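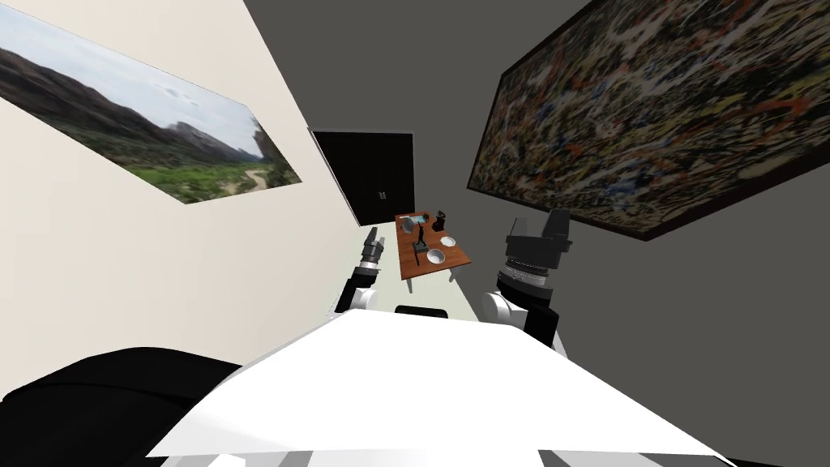

벽은 왜 늘 마지막인가

이사를 하면 사람들은 침대부터 놓고, 냉장고를 꽂고, 인터넷 기사를 부른다. 그림은 벽에 기대어 둔다. 잠깐이면 된다고 생각한다. 우리 집 복도의 판화 한 점은 그렇게 세 번의 겨울을 났고, 그동안 훌륭한 우산 받침대 노릇을 했다.

그림을 거는 일은 묘하게 어렵다. 못 하나 박는 데 필요한 기술은 별것이 없는데, 못 하나 박을 자리를 정하려면 인생관이 필요하다. 부부가 함께 정할 경우에는 인생관이 두 개 필요하다.

프리크빌에서 액자 가게를 하는 노동(Nodon)은 작년부터 '걸어 드립니다' 서비스를 시작했다. 액자를 맞추면 직원이 집까지 와서 수평을 잡고 못을 박아 준다. 가게 쪽 설명으로는 손님 대부분이 망치가 없어서 부르는 것은 아니라고 한다. 망치는 다들 있다. 필요한 것은 "거기가 맞습니다"라고 말해 줄 제삼자다. 나도 그 말을 듣고 싶어서 예약했고, 직원은 우리 집 거실을 한참 보더니 소파를 옮기라고 했다. 그림값보다 허리 치료비가 더 나왔다.

어떤 그림을 거느냐는 또 다른 문제다. 대체로 집은 두 부류로 나뉜다. 산과 골짜기와 구불구불한 흙길이 있는 풍경화의 집, 그리고 물감을 뿌리고 흘린 추상화의 집. 앞쪽 손님은 "마음이 편해진다"고 하고, 뒤쪽 손님은 "볼 때마다 다르다"고 한다. 둘 다 걸고 나서 일주일이면 안 본다는 점은 같다. 한집에 두 가지를 다 거는 사람도 있다. 크림색 벽에는 풍경, 짙은 회색 벽에는 추상. 취향이 넓은 집이거나 협상이 길었던 집이다.

높이에 대해서는 종교에 가까운 논쟁이 있다. 미술관식으로 눈높이에 맞추라는 파가 있고, 앉아서 볼 테니 낮추라는 파가 있다. 인테리어 잡지 쿠비아크(Kubiak)는 한때 소파 등받이에서 손 한 뼘이라는 기준을 밀었다. 누구의 손인지는 밝히지 않았다. 우리 집에서는 키 큰 쪽이 사다리에 올라갔고, 그래서 지금도 나는 그림의 아래쪽 절반과 주로 친하다.

벽 색도 한몫한다. 흰 벽에 질린 사람들이 숯빛으로 넘어간 지 꽤 됐다. 어두운 벽은 그림을 돋보이게 해 준다는데, 먼지와 손자국에도 똑같이 공평하다. 페인트 가게에 가면 회색만 72가지라고 적힌 색상표를 준다. 나는 그중 '젖은 슬레이트'를 골랐고, 칠하고 보니 옆 칸의 '늦은 오후'였다. 아니라고 우기기에는 이미 한 통을 다 썼다.

중고 장터 드리브비(Drivby)를 들여다보면 못 건 그림들의 사후를 짐작할 수 있다. 지난주 '벽 그림'으로 검색하니 3837건이 나왔다. 설명은 비슷비슷하다. "한 번도 안 걸었어요." 자랑인지 고백인지 모르겠다. 어떤 판매자는 액자만 사고 그림은 버려도 좋다고 적어 두었다. 화가가 읽지 않았기를 바란다.

드리브비에서 나도 작은 유화를 하나 샀다. 배가 한 척 있고, 바다가 있고, 서명은 읽을 수 없다. 노동에 다시 전화했더니 9월까지 예약이 찼다고 했다. 그림은 지금 복도에 있다. 판화가 나간 자리라 우산들도 금세 적응했다.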